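About Finstead

Finstead builds and rents robot cells for taking apart and rebuilding desktop computers. We are based in Drivholm.
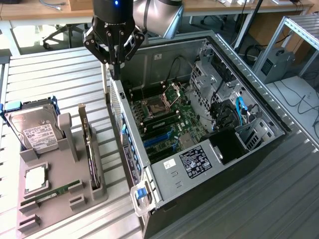 Ruba Moussa told us on her first visit that she didn't need a robot that was faster than her bench staff, she needed one that put the memory in the same way at four in the afternoon as it did at eight in the morning. We have kept that as our working brief. Her refurbishing shop, Khasawneh, took our first cell and still runs it.

What we offer

Our main product is the Eledlow kit. It comes with an arm, a parallel gripper, a slotted aluminum table and a printed parts tray. The tray has a pocket or slot for each part the job calls for: hard drive, expansion card, processor, memory. If your parts are a different size, send us samples and we print a tray to match. The first 2 trays are included in the price. After that they are charged at cost plus printing time.

Tower cases are worked on lying flat with the side panel off. We support drive, card and memory swaps as standard. Processor placement is available on request and needs a longer setup, as socket levers differ from board to board. We do not currently handle laptops or all-in-one machines.

Renting and buying

The shortest rental is 9 weeks. Most customers use the first part of it to teach the arm their own case models, with one of us on site. If you buy the kit at the end, the rental fees come off the price. We suggest renting only if you process more than 1,000 machines a year. Below that, a good technician and a decent bench will cost you less, and we will tell you so on the phone.

Our library of taught case models stood at 782 in May. Customers can use any of them at no charge and may keep their own models private.

Service

Gripper fingers wear and are sold in pairs. Spare parts ship from Drivholm. Phone support is open from 7 a.m. to 5 p.m., and calls are answered by the people who build the cells. Visits to the workshop are by appointment. Bring a case you find difficult and we will try it on the table.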